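Planholm Community Boards > Data Collection > Insertion Tasks

Proposed collection protocol for the shape-sorting block, comments requested

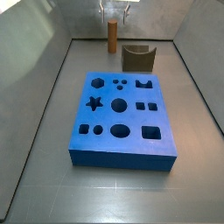
planholm_protocols
Posted Thursday, July 27, 2023
The purpose of this thread is to settle the starting conditions for the insertion set before the next round of collection begins. The present set contains 416 demonstrations, of which 141 were rejected at review. Most rejections were recorded under the heading "inconsistent start." We propose that every episode begin with the gripper open above the floor, the blue foam block in the open area of the enclosure, all cavities empty, and the wooden cylinder and the gray curved block standing behind the foam. The operator would then insert one piece, release it, and withdraw. Each episode would carry a single written instruction naming one piece only. Comments are invited from all participating sites.

wenix_lab2
Our site supports the proposal in general. We request clarification on one point. Is the second piece to remain standing in the enclosure while the first is inserted, or is it to be removed beforehand? The draft can be read either way, and our operators have been doing both.

planholm_protocols
The second piece is to remain. The written instruction has little value to the model if only one piece is available to be picked up.

trestach_ops
We must register an objection. Leaving the curved block close behind the foam narrows the approach considerably. When an operator reaches for it, the fingers come down very near the back edge of the foam, and at our site the foam has been pushed forward in a number of episodes. We would prefer a minimum clearance, stated in the protocol, between any loose piece and the foam.

lorente_review
The reviewers at Lorente do not share this view. A policy trained only on pieces with generous space around them has performed poorly for us whenever a piece was placed near an obstacle. Difficult starts should be kept, provided that the operator completes them cleanly. Episodes in which the foam moves may be marked as such and retained in a separate folder.

trestach_ops
With respect, a separate folder was agreed upon in January and has not been reviewed by anyone to date. Our operators are spending time on episodes that are not used.

lorente_review
That is a fair criticism. We will propose a review schedule to the other sites.

wenix_lab2
May we also raise the matter of the cavities? The foam has several round openings of different sizes, and the instruction "put the cylinder in the round hole" does not say which is meant. We had 2 operators attempt the same instruction in different holes, and both episodes were accepted. The arch-shaped cavity presents no such difficulty.

planholm_protocols
Agreed. The instruction for the cylinder will be revised to read "the large round hole in the center." Sites are asked to correct the text of existing episodes where the recording makes the target plain, and to withdraw the remainder.

foam_and_fixtures
A question from a new participant. Should the foam be turned between episodes, or always face the same way? Ours has been kept in one orientation from the beginning.

planholm_protocols
It should be turned and shifted every 40 episodes. The floor lines may be used as a guide, but the foam need not be square to them.

trestach_ops
Every 40 is too seldom in our opinion. We change the position after each episode, and the added time is almost nothing.

lorente_review
We concur with Trestach on this item. Long runs in one position have been the most common weakness in the sets we receive.

planholm_protocols
The interval will be amended to every episode for position. Orientation will stay at 40 until the sites have reported on wear to the foam. The clearance question remains open, and Trestach is invited to submit a suggested distance in this thread.

trestach_ops
We will measure at our station and post the figure here.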